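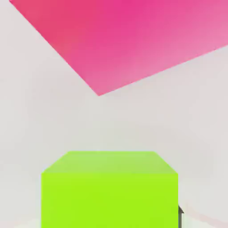
Figura 3. Superficie plana de color magenta a rosa en una escena sintética.

3.2. Contratación de servicios de TI y ocupación local

El análisis del apartado anterior trataba la demanda de servicios informáticos como una magnitud agregada. En este se desagrega por tipo de contrato, siguiendo la distinción de Cirillo y Vitale entre externalización completa y externalización por tareas. La primera transfiere al proveedor la responsabilidad sobre la infraestructura y el personal; la segunda conserva en la empresa cliente la planificación y cede solo la ejecución.

La muestra comprende 360 contratos firmados por empresas de los distritos de Rukmont y Zutport. Se excluyeron los acuerdos de mantenimiento con duración inferior a 7 meses, cuyo registro contable no permite separar el coste laboral del coste de licencias. De los contratos restantes, 200 corresponden a externalización por tareas. La clasificación fue realizada por dos codificadores independientes y las discrepancias se resolvieron con el criterio de Orellana, que asigna el contrato a la categoría de la partida de mayor importe.

El modelo estima la variación del empleo técnico en la empresa cliente durante los cuatro trimestres posteriores a la firma. Se incluyen efectos fijos de distrito y de rama de actividad, y los errores estándar se agrupan por proveedor, dado que Zindham concentra una parte elevada de los contratos de Zutport. El coeficiente de la externalización completa es negativo y significativo; el de la externalización por tareas no se distingue de cero en ninguna de las especificaciones.

Pagano y Guerra obtienen un resultado de signo contrario para el sector bancario. La diferencia puede deberse a la definición de empleo técnico, que en su trabajo incorpora al personal de atención al usuario. Al repetir la estimación con esa definición, el coeficiente se reduce a la mitad, pero conserva el signo. La exclusión de Galli, único proveedor con sede en ambos distritos, tampoco modifica el resultado. Las estimaciones completas se recogen en el anexo B.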